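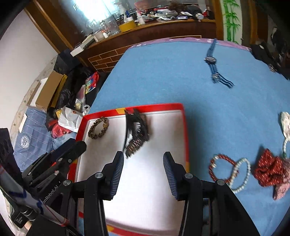 About Zisavlow

Zisavlow Goalkeeping School. Keepers only. Ages seven to adult, boys and girls, men and women, Monday to Saturday, two sites.

Last updated Tuesday, August 9, 2022, so prices and times below are for the new season. Old ones on the printed leaflet are wrong, please bin it.

How it started

Dragica Nedeljković played in goal for 14 seasons, mostly non-league, one decent cup run, two broken fingers (same finger, twice). When she stopped playing she went to help out at her nephew's club and found the under-10s keeper being warmed up by whichever dad had gloves on. Usually shots from six yards, hard as he could. Kid was terrified.

So she took him off to the side for half an hour. Next week there were three of them. Then a coach from another club rang up and asked if she'd have his two as well.

Her sister Vlasta did the bookings on the back page of a diary and then on a spreadsheet and then on the system we have now, which we know is a bit slow on phones. We're looking at it.

The name is from the road the two of them grew up on, more or less. Dragica spelt it how she remembered it. It has stuck.

What we do

We coach goalkeepers. Handling, footwork, set position, crosses, one v ones, distribution with hands and feet, talking to your back four. Sessions are an hour. Groups are six at most and we don't squeeze in a seventh, so please don't turn up with a cousin.

We are not a club. We don't run a team, we don't play in a league and we don't want your keeper to leave the club they're at. Most come to us once a week on top of their normal training. Some come just for pre-season or when they've lost a bit of confidence after a bad run. Fine either way.

Little ones (seven to nine) spend a lot of time on falling over. Going down on the side and getting up again, no elbows. It looks like messing about. They love it. Size four ball, soft mats if the pitch is hard, nothing struck from close in.

Ten to thirteen is where we start on angles and starting position, and where playing out from the back comes in – far too early at some clubs if you ask Saimi, and people do ask her, and she tells them at length.

Fourteen and up, we work off video if the club has it. Bring a clip on your phone. Doesn't have to be good quality. Goals you let in are more use than saves.

Adults are Thursday evenings. All standards. We've a postman who plays Sunday league vets and a lady who only took it up at 41 after her five-a-side keeper moved away. Nobody minds what level you are.

Who we are

Dragica Nedeljković – founder, head coach. Takes the fourteen plus groups and all the assessments. Loud. Doesn't like gloves with finger spines and will say so.

Vlasta Nedeljković – office, bookings, invoices, lost property. If you've emailed us you've spoken to Vlasta. She's in mornings only so an email sent at teatime gets answered the next day.

Saimi Karppinen – ten to thirteens and the girls' group. Came to us from handball, of all things, and brought a lot of the reaction work with her. Parents who watch her session for the first time tend to ask what on earth the tennis balls are for. Stick with it.

Velimir Dervishi – little ones and school visits. Was a PE teacher for years. Endless patience. Also does the minibus.

Radu Rusu – adults, and anybody coming back from injury. Not a physio and won't pretend to be one. If a physio or doctor has given you a programme bring it with you and Radu will work round it.

All coaches have up to date checks, first aid and safeguarding. Certificates are in the folder at reception at Itano Road, ask to see it.

Where we are

Itano Road. Our main site. One full size grass pitch, one 3G cage, changing rooms, a kettle. Parking on the left hand side only, the right belongs to the bowls club and they do come out and shout.

Grunano Park. Winter evenings and Saturdays. Floodlit 3G, two thirds size. No studs longer than moulded, that's the park's rule and they'll turn you away at the gate. Toilets are in the main building and locked at 8.30 sharp.

We used to run a Sunday group at Miranda Fields but the drainage is terrible and we gave up on it after the second winter. If you see it listed anywhere it's an old page.

What it costs

Block of ten group sessions is £98. You can pay in two halves, just tell Vlasta when you book. Missed sessions can be made up within the same block if there's a space in another group but they don't carry over.

One to ones by arrangement, Dragica or Radu only, waiting list at the moment.

Summer camp runs in August, five days, 10 till 3, bring lunch. This years is full. There's a reserve list and we did get four off it last summer so worth putting your name down.

First session is free for everybody. Come and see if you like it. Vlasta will ring the week after, one call, no hard sell.

Gloves

We get asked so much that it's going here. Don't spend a fortune. Flat palm, plain latex, half a size up, rinse them in warm water and dry them away from the radiator. A seven year old does not need what the pros wear. We keep a box of spare pairs in most sizes and they can be borrowed for the session, please put them back damp side out.

If yours have been outgrown but not worn through, drop them in the box. Same goes for padded shorts.

Schools and clubs

Velimir goes out to primary schools in term time, usually for a morning. More than 300 children have had a go in goal that way, a lot of them kids who had never fancied football much. We bring goals, balls and gloves. School supplies a flat bit of ground and a hall for if it rains.

For clubs we do a coach evening. Two hours, aimed at whoever has been handed the keepers and doesn't know where to start. You'll go home with a sheet of warm ups that don't involve lashing it at a child from the penalty spot. Dragica takes these herself and the first one was written with that dad in mind. He's been on it, by the way. Very good sport.

Both sorts of visit are booked through the office. Autumn term is filling up so get in quick if you want a Friday.

How we go about it

Keepers get blamed. You let one in, everyone turns round and looks at you. We spend proper time on this, specially with the ten to thirteens. What to do in the thirty seconds after a goal. Get the ball out the net, drink, one word to the centre half, next job.

We don't shout about mistakes. Dragica shouts about feet, and communication, and people standing on the line admiring a cross. Mistakes we talk through.

We ask parents to watch from behind the rope and to leave the coaching be. Cheering is welcome. Instructions from the side confuse them, they've got two voices in their ear and end up listening to neither.

Nobody here will promise you a contract or a scout. A few of ours have gone on to academies and we're chuffed for them, and a few came back again after being let go and we were glad to have them back. Velimir's best mate in the Saturday group is a lad who has never kept a clean sheet and hasn't missed a week.

Bad weather

Rain, we're on. Frost on the grass, we move to the cage. Lightning, everybody inside. If a session is called off the text goes out by 4pm, or 8am on a Saturday. Check your number is right on the booking page, half the ones who dont get the text have changed phones.

Getting in touch

Office is open nine till one, weekdays. Use the form on the contact page or ring and leave a message with the keeper's name, age and club if they have one. Left or right footed is handy too.

Bring a drink, shin pads, a top with long sleeves. Be there ten minutes early for the first one so there's time to sort the form out and find a pair of gloves that fit.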